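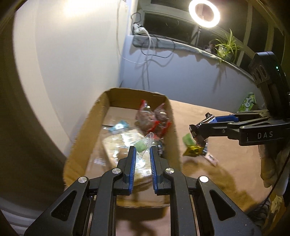 We use cookies to improve your visit. By continuing to browse you accept our cookie policy.

3.2 Flood warnings and the decision to leave

The river at Irholm rose past its banks shortly after 2 a.m. on the second night of the June rains. Warnings had gone out by telephone and siren to the lower town and to the farms along the Tannous road. This section examines who received a warning, when they received it, and what they did next.

Of 117 households interviewed in the two districts, 56 left before water reached the property. Departure was most common in Clonder, where residents had been flooded six years earlier and where the siren can be heard from every street. On the Tannous road, several respondents reported that they heard the siren but took it for a fire call. Tamura found the same confusion in her earlier study of hill settlements and recommended a separate tone for high water.

Figure 3. Households leaving before and after the first telephone warning, by district.

The telephone list held some 1000 numbers at the time of the flood. It had been compiled from landline records, and younger tenants were poorly covered. Respondents without a listed number most often learned of the danger from a neighbor at the door. These visits were not organized by the district office, and their timing can be placed only to the nearest half hour.

Livestock delayed departure on the farms. Owners who had moved animals to high ground the previous evening left early; those who had not tended to stay until the road was under water. Distance from the river had a weaker effect than expected, and we return to it in Section 4 with the road closure records.

Correspondence regarding this section should be addressed to Kumiko Tamura.

Last updated: June
6 comments | Share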